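Lendik Guerra 15 Infield Drag Mat
Baseball and softball field equipment > Infield care > Drag mats

Steel drag mat for skinned infields, warning tracks and base paths. Sold with tow bar and chain. Pulls by hand, or behind a garden tractor or utility cart.

The Guerra 15 is the mid-size mat in the Lendik line. It is made for leagues that get one or two diamonds ready several times a week and want a level surface without buying a powered groomer. The mesh knocks down cleat marks and small ridges, breaks up light crust and leaves an even finish for the first pitch. It is a finishing tool. If your infield has packed hard or has low spots that hold water, loosen it with a nail drag first and add mix where you need it.

What's included
Drag mat, galvanized steel mesh
Tow bar, front edge, bolted
Pull chain with two snap hooks
Leveling bar (Guerra 15 L only)
Hardware bag and instruction sheet

Specifications
Working width: 6 ft
Length: 4 ft
Weight: 54 lb (mat and tow bar)
Chain length: 16 ft, can be doubled for hand use
Finish: galvanized mesh, black powder coat on bar
Item number: 174
Warranty: two years on welds and bar, none on mesh wear

Using the mat
Pull the bases and plug the anchors before you start. Keep the mat at least a foot away from the grass edge and finish that strip with a rake. Dragging into the grass builds up a lip, and a lip is a lot of work to take out later. Start at a different spot each time and change direction from one day to the next - circles one day, back and forth the next. Go at walking speed. A tractor moving too fast throws material to the outside of the turn.

Stop a few feet short of where you plan to leave the field, lift the mat, shake it out and rake the small pile by hand. Do not drag over the mound or the plate area.

Light moisture gives the best result. On dust-dry clay, water first and wait until the surface no longer sticks to your shoes.

Storage
Hang the mat or roll it with the bar on the inside. Folding it flat puts a crease in the mesh that will show up as a line in the dirt. Rinse off clay before winter storage.

Shipping
The mat ships rolled, in one carton, by ground freight. Orders placed by noon on Wednesday go out the same week. Orders over $2,000 ship free to a single address. We do not ship to P.O. boxes. A signature is needed at delivery, so please give us a phone number for someone who will be at the field or the office.

Customer comments
"Second season with it. Mesh is wearing a little at the back corners but it still drags flat. The snap hooks are stiff when new." - Matúš Michalík

"Heavy for one person to lift into a truck. Works well behind our cart. Would buy the L again for the leveling bar." - Angeliki Mavromatis

Related items
Guletti nail drag, 5 ft
Guletti lip broom
Lendik replacement pull chain
Base anchor plugs, set of three

Questions about sizing or team pricing: ask for Evanthia Kyriakidis at the Grerkenance order desk.
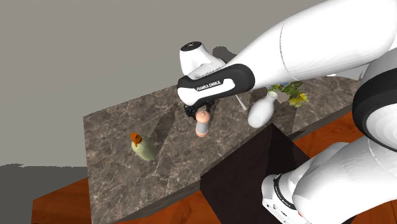
Franka Emika arm above a small shaker on a marble countertop (computer rendering)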